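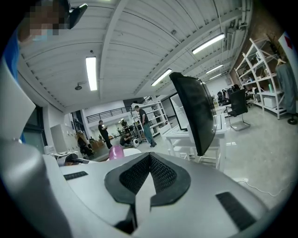
The Stoneo workshop floor, with the mezzanine at the far end.

Will the grippers take my job?

No, and we're so glad you asked! Estura moved 6 people from hand sorting to setup and checking in February, and every one of them kept the same pay and hours.

Do I need to know how to code?

Not a bit. Training takes 2 weeks (paid, of course), and you're welcome to repeat any part of it.

What if I liked my old work?

Please tell your lead, and we'll happily sit down and look at the rota together.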